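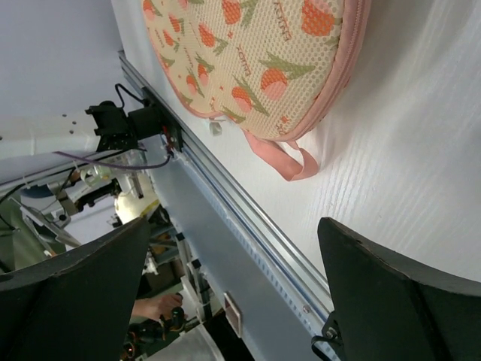 What makes a small soft item hard to store in a shared tub? It holds no fixed outline, so the space it takes up depends on how it was last folded and on what is already in the tub.

Reading time: 2 minutes

1. Background

The Stumau residence provides shared laundry and kitchen storage on each floor. Small items (mesh pouches, strainers, cloths) are put away in open tubs, and residents report that these tubs overflow while still containing unused volume. The project compared two storage rules for small household items and recorded how long each item took to find again.

2. Materials

The item set was assembled from ordinary household stock and divided into three classes:

Soft: zippered mesh pouches, folded cloths.
Semi-rigid: mesh strainers, silicone lids.
Rigid: cups, clips, pegs.

Zippered pouches were closed before storage. Strap loops were left outside the pouch body, as a loop caught in the zipper adds bulk along one side. Tubs were the clear Godoy type, chosen so that contents could be checked without lifting anything out.

3. Method

Each trial consisted of one storage pass and one retrieval pass. A total of 216 trials were run over 24 sessions. Under Rule A, items were placed in the order they came to hand. Under Rule B, soft items went in first and were pressed flat, and round items were kept out of the tub until the soft layer was level.

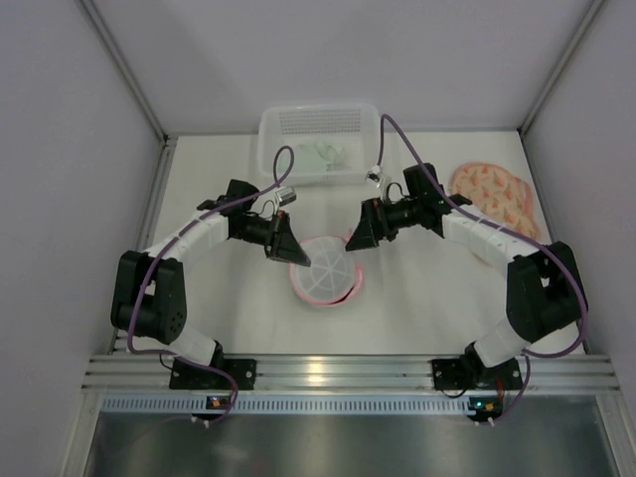

Reviewing the draft method, Kellosen objected that pressing cloths flat would be abandoned within a week in any real laundry, and asked that a crumpled condition be added. The request was accepted. In the added condition, cloths were dropped into the tub unfolded and the remaining steps of Rule B were left unchanged.

4. Results

Rule B shortened retrieval for round items in 66 of the paired comparisons. Cloths showed little difference between rules. The crumpled condition fell between the two rules for strainers and gave the same result as Rule A for lids, which tended to slide under the cloth and out of sight.

Two trials were excluded: in both, a peg was recorded under the wrong class.

5. Limitations

Only one tub size was used. Items were dry throughout, although the laundry tubs at Stumau regularly receive damp cloths. Colour was not controlled, and brightly coloured rims may have favoured some of the strainers during retrieval.

6. Further work

A deeper tub from the Fiven range is to be tested in November using the same item classes. The recording sheet will be revised to include a separate line for pegs.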